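Home | Products | Research | Newsroom | Careers | Contact

Ciltar releases Predard 4, remote-control software for teaching two-armed robots by demonstration

TROLBRIDGE, June. Ciltar today released Predard 4, a new version of its software for recording robot tasks performed by a human operator. The release adds support for two arms with multi-fingered hands, a simulated kitchen counter for practice and recording, and a revised file format that stores the movement of every finger joint along with the camera view.

Predard is used to show a robot a task instead of programming it line by line. The operator wears a pair of tracked gloves, or holds two hand controllers, and the arms follow. Each attempt is saved as one demonstration. A set of demonstrations is then used to train a control policy, which is tested on the same task with the objects moved to new positions.

Earlier versions supported one arm with a two-jaw gripper. Customers working on food handling and household tasks asked for fingered hands on both arms, as many of their objects are rounded or lie at an angle. Predard 4 maps the operator's fingers to the robot's fingers at 30 updates per second. Where the robot hand has fewer joints than the human hand, the mapping can be adjusted for each finger and saved as an operator profile.

The simulated counter was built with Nigam, a Trolbridge developer of rendering tools. It includes 13 tasks in which items of food, tableware and packaging are picked up, moved or placed. Object positions, counter surface and lighting can be varied between attempts. Operators use the same gloves and the same menus in simulation as on hardware, and the recorded files share one format.
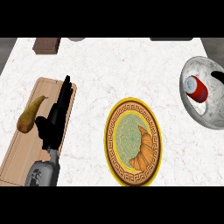 Simulated counter in Predard 4, with one black-fingered hand beside a pear on a cutting board and the tip of the second at the bowl holding a red can.

The software marks the start and end of each demonstration from hand movement, and the operator can correct both marks before saving. Attempts that are abandoned or contain a dropped object are kept in a separate folder and may be labelled for later use. A replay tool runs a saved demonstration again in simulation and reports any point where the replayed object path departs from the recorded one.

In internal trials at Ciltar's Trolbridge laboratory, new operators needed about 130 minutes of practice before their recordings met the company's quality threshold. Practice was carried out entirely in simulation. Ciltar notes that contact forces in simulation are approximate, and recommends that tasks involving soft or fragile items also be demonstrated on hardware before a policy is put into use.

Predard 4 runs on a single workstation with a supported graphics card. Existing licence holders can upgrade at no charge through the customer portal. Files recorded in Predard 3 can be opened and converted, although finger data will be blank for those recordings.

An online demonstration for customers and integrators will be held on Thursday. Registration is open in the Newsroom section of the Ciltar website.

About Ciltar
Ciltar develops remote-control and recording software for robot arms. The company is based in Trolbridge and supplies research laboratories, equipment makers and system integrators.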